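Mahtab Tabrizi
@mahtab_stamps_things

1/ Unpopular opinion from somebody who owns far too many rubber stamps: the "practice grid" everyone is pushing this July is mostly a way to sell you paper.

2/ You know the one. Draw a grid, stamp every cell, and by the bottom of the page your hand has supposedly learned even pressure. The Firilwood tutorial has 968 comments, nearly all of them some version of "game changer!!"

3/ I scrolled a long way looking for a before and after from the same person with the same stamp and the same pad. Didn't find one. Lots of nice tea mugs next to lots of nice grids.

4/ My problem with it is simple. Uneven marks on a grid sheet don't tell you what went wrong. Dry pad? Too much ink? Rocking the stamp? Table not flat? They can all leave you with a blotch.

5/ Look at red on white. Columns down the middle and the right, darker over toward the right, faint and patchy on the left and lower down. Now tell me from the marks alone if that's the pad or the pressure. I can't, and I've been at this a while.

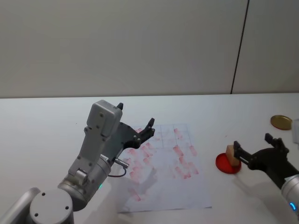 6/ THE PAD QUESTION

Red is the worst color to judge by, if you ask me. A light hit goes pink and a heavy hit goes muddy, so everything looks like a mistake. Try the same stamp in black before you decide your hands are the trouble.

7/ Razia Hashmi replied that I'm being unfair and the grid "is for spacing, not pressure." Fine. Then sell it as spacing! The Winano pack says pressure right on the front. 30 sheets, and I could rule a page with a pencil in the time it takes to open the wrapper.

8/ Faint lines are a good idea, I'll give them that. Heavy lines fight with the stamp and you end up looking at the boxes.

9/ What I'd do: re-ink, stamp 5 times on scrap without re-inking, and write the order next to each one. If they fade in order, suspect the pad first. If they're all over the place, have a look at how you're pressing.

10/ Nicanor Quezada wants to know if a foam mat underneath helps. Sometimes, with big stamps. With small ones I get ink around the edges where I don't want it. Try it on scrap.

11/ And no, I'm not doing the 30 day challenge. Send me your ugly sheets though, with the pad brand and how old it is. Those I'll read.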